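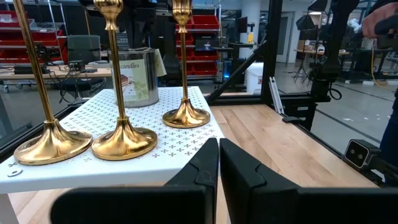 Wrist camera, fingers open, three candlesticks on the riser.

This site uses cookies to keep you signed in to the notebook. Accept / Manage preferences

Merudbridge Manipulation Laboratory, shared notebook
April, afternoon session
Entry by: Nicanor Sandoval
Subject: Candle table arrangement, perception and planner faults

Purpose of the session

To establish why the Clarnirari planner rejects approach poses on the white riser that it accepts on the bare wood. The fault was carried over from the previous entry, where it was put down to calibration. Calibration was repeated this morning before any other work, and the hand-eye residuals are within the usual limits on both arms. The fault is still present, so calibration is set aside for now.

Software state

Mendoza (object pose service) is on the release branch with the new finger mask. Clarnirari is on the main branch with default clearances. Katton is logging joint states at 200 Hz and all camera streams. The arm controllers were not changed.

Observations, perception

1. The riser top has a regular pattern of cross-shaped openings. The stereo matcher locks onto the wrong repeat of the pattern at shallow viewing angles and returns patches of surface that float above the true top. Clarnirari then inflates these patches by the default clearance and treats them as obstacles. On the bare wood the grain is irregular and the matcher does not show the problem. This accounts for most of the rejected poses I have replayed so far.

2. The polished gold bases return almost no usable depth near the rim. Mendoza fits the candlestick from the cup and stem when both are in view. In wrist views where the stem runs out of the top of the image there is only the base to work with, and the fit slides along the stem axis. The reported confidence stays high while this happens, and that is a defect in the confidence score in its own right.

3. The finger mask still leaves a thin border along the stepped notches of both fingers. With the fingers open, the border pixels are passed on as part of the object behind them. The mask was drawn from the CAD model and takes no account of lens distortion toward the lower corners.

Of 2532 wrist frames replayed through Mendoza after the morning block, 200 gave a riser height outside tolerance. I have tagged these in Katton under riser-height so that the matcher change can be tested on exactly the same set.

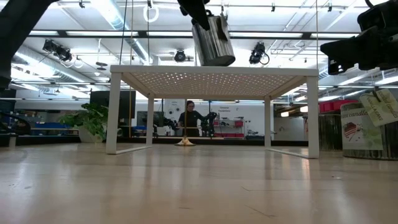
Fixed camera, low angle. Gray cylinder held above the riser; candle jar at right.

Observations, held object

The fixed camera looks along the wood at low height and sees the underside of the riser, so the riser top is close to edge-on. For a held object it is still the most useful of the streams, as it shows the gap between the object and the surface directly. I compared the gap from this camera with the gap reported by the planning scene. The two disagree whenever the grasped cylinder is tilted in the fingers, the planning scene being the one in error. It attaches the object at the nominal grasp pose and never revises it.

The correction is straightforward in principle: after the fingers close, Mendoza should be asked for one more pose and the attached body should be updated before the transfer is planned. The call already exists in the interface. It is skipped because the planner applies a timeout shorter than the time the service takes to answer. I have raised the timeout in the local configuration only. Please do not merge this until the effect on cycle time has been measured.

The fixed camera also has the ceiling lights in view. Auto exposure settles on the ceiling and leaves the grippers as dark shapes against it, which is acceptable for a gap measurement and of little use for finger tracking. Exposure should be locked on the table region. Entered in the tracker.

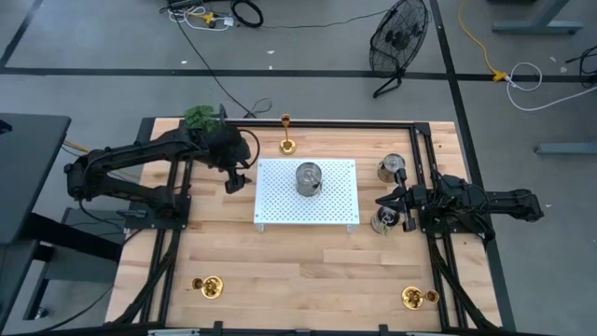

Head camera. Both arms over the table, canister on the riser, right gripper between the two glass jars.

Observations, planning

With the head camera as the only source, the riser is recovered cleanly as a single flat box. The pattern of holes is seen from well above and the wrong-repeat error does not arise. I therefore ran the planner offline with the riser taken from the head camera and everything else taken from the wrists. Every approach pose to the canister that had been rejected for collision with the riser was accepted. I regard this as sufficient evidence for the cause given in item 1.

The glass jars are a separate matter. The head camera finds the metallic rim of one jar reliably and places the walls of neither. The right gripper can be standing between the two jars while the planning scene holds a single obstacle, or none. Until Mendoza has a model for clear containers, jars are to be entered by hand as fixed cylinders at the start of a run. The scene file template has a section for this, currently commented out.

One further point on the planting at the far left corner. The leaves overlap the left arm's links in the head view, and the self-filter removes only what lies inside the arm model. The leftover points appear as a small cloud attached to the arm, and Clarnirari reports the start state as being in collision. The region has been added to the ignore list for the head camera. It should not be added for the wrist cameras.

Two-arm timing

The planner locks the shared volume over the riser for one arm at a time. The lock is released on a message from the controller, and in the log the message is late by as much as 200 ms against the joint states. The second arm waits for it without fault, so no contact risk follows, but the delay repeats on every handover. The publisher queue in the controller bridge is the first place to look. I have exported a 60 second extract from Katton with the lock messages and both joint streams on one clock. 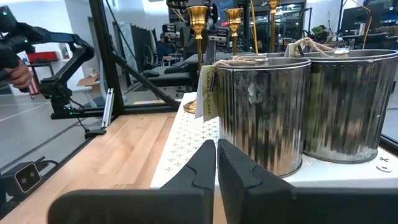 Proposed changes, in the order in which I would like them reviewed:

a) Take support surfaces from the head camera only. Wrist depth may refine the edges of a surface but may not create a new one above it.

b) Regenerate the finger mask from real images at five openings per gripper, with a margin of a few pixels outside the notches.

c) Treat tins as symmetric about the vertical axis. Mendoza at present reports a yaw for ridged metal cylinders and the value jumps by one ridge between frames. The grasp sampler follows it and the wrist turns to no purpose.

d) Exclude tags and twine from the object fit. A hanging paper tag widens the fitted cylinder on one side and moves the grasp center toward it. A simple check on the surface normal should be enough for the tags. I have no proposal for the twine.

e) Lower the reported confidence when fewer than two parts of a candlestick are in view.

Items a) and b) can be tested on recorded data. Item c) needs a live run, as the effect shows up in the wrist motion and the recorded trajectories already contain it.

Note on hand guiding: Clarnirari must be in its paused state before an arm is moved by hand. The planner keeps its last start state otherwise and the first plan afterward is refused with a misleading message about joint limits. The message text is to be corrected under the same ticket as the timeout.

Open questions

Whether the wrong-repeat error also affects the stereo units on the frame posts. Their streams were recorded and have not been replayed.

Whether the lock delay was present before the bridge was moved to the new host. The older Katton logs do not include lock messages, so this may not be answerable.

Configuration used today is saved under candle-table, local timeout included. Riser, tins and candlesticks keep their present names in the scene file so that the tagged frames remain valid.

N. Sandoval

Merudbridge Manipulation Laboratory | Contact the notebook administrator | Back to top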